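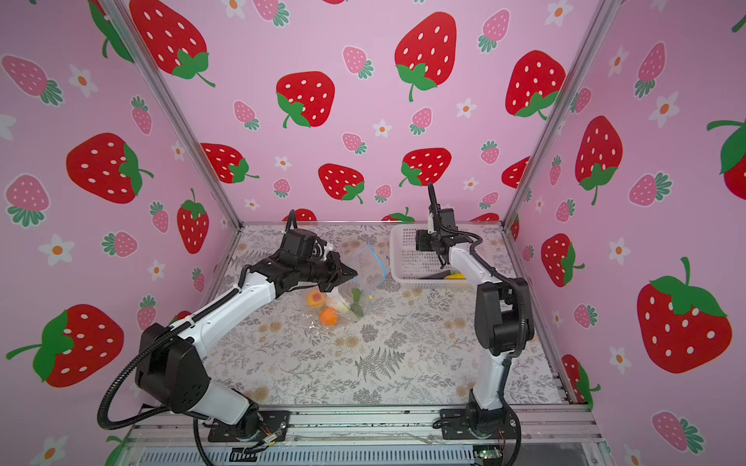 Bosman objected that a long winning streak raises what fans expect faster than it raises what they feel, so that the ninth win counts for less than the first loss. Dekker took the same view of college basketball but thought the effect would fade once league play began. Neither had survey data from the weeks in question.

Our sample comes from the supporters' board of the Drostden club, where members post a predicted final record before each game. We kept the 129 members who posted a prediction for every game in the season, and read 1,942 of their posts. Posts shorter than one sentence were dropped. Two of us coded each post for tone, and van Leemans style weighting was not used.

Drostden opened with 8 straight wins. Over that stretch the median prediction moved up after every game, including the narrow one at Prudar, where the team trailed at the half. The first loss came in November, at home to Nernach. Predictions fell the next day by more than the loss itself could explain, and tone fell with them. Members who had predicted an unbeaten league season posted less often in the two weeks that followed.

Figure 3. Second view.

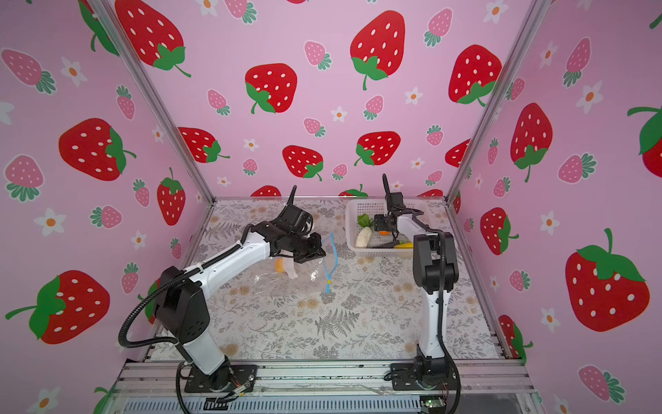
4.2 Attendance after the first loss

Tone on the board did not carry over to the gate. Walk-up sales for the next home game were 400, close to the figure for the game before the loss. Season ticket holders are left out here, as the club does not record whether they attend.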